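Prastik sorting package – anyone paying for this? 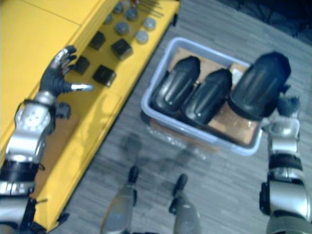 shimstock wrote:
We got the quote for the Prastik two-armed package last week, the full thing with hands, legs, setup and a year of support. I run a small kitting shop outside Rinbridge and we put mixed parts into bins all day, so on paper we're the customer they want. My trouble is with what the demo work proves. The right hand has one of those black curved pieces that look like shin guards, held over a bin lined with cardboard, with two more already in it. Fine. Big part, easy shape, wide open bin. I don't have a single job that looks like that. Has anyone here had one on their own floor for longer than a sales visit?

oldfixture wrote:
Had one on trial for 53 shifts. Short version, the hands are better than I expected and the software is worse. Teaching it a new part took most of a morning each time, and if you moved the bin you were back to the start menu. Support was polite and slow.

shimstock wrote:
Most of a morning per part would kill it for me. We change over twice a day.

Imogen Cheetham wrote:
I think you're being hard on it. We run the Paewai arm next to a Prastik and the Paewai is quicker, no argument, but it needs a fixture for everything. The Prastik will pick off a plain table. Look at the left hand, it's open right by the black cubes, and there are grey pucks further back. Cubes, pucks and curved pieces with the same fingers is worth something if your parts are mixed.

shimstock wrote:
An open hand near a cube isn't a picked cube. I'd want to see it lift one, and I'd want to see it lift one of those thin rods at the far end of the table. That's where my money goes, on thin stuff.

Imogen Cheetham wrote:
Fair point on the rods. Ours drops thin stock more than I'd like. We gave up and put that job back on a person.

dullblade wrote:
What I don't get is the legs. You have a table and you have a bin on the floor beside it. A fixed arm on a post does that for a third of the money and doesn't need its ankles serviced. Who is buying legs for this?

oldfixture wrote:
People with more than one table. We walked ours between two stations and that part worked. Slowly, but it worked.

dullblade wrote:
So does a cart.

tenthou wrote:
Has anyone got real pick numbers? The Prinside reseller told me 371 an hour and then wouldn't say which part or what counted as a pick.

oldfixture wrote:
Our best hour was 82 and that was large parts into an open tote with me standing next to it. A normal hour was lower. I'd ask them to put the figure in the contract and watch what happens to it.

Imogen Cheetham wrote:
We get 80 on a good hour, so that matches. Ours runs after everyone has gone home, though, and at that point I stop caring much about speed.

shimstock wrote:
That's more use than anything in the brochure, thanks. I've asked Prastik for a two-week trial with my parts, my bins and nobody from their side in the building. They came back offering a half-day visit with an engineer – so I've said no for now. If they change their mind I'll post the numbers, good or bad.

dullblade wrote:
Ask what the ankles cost while you're at it.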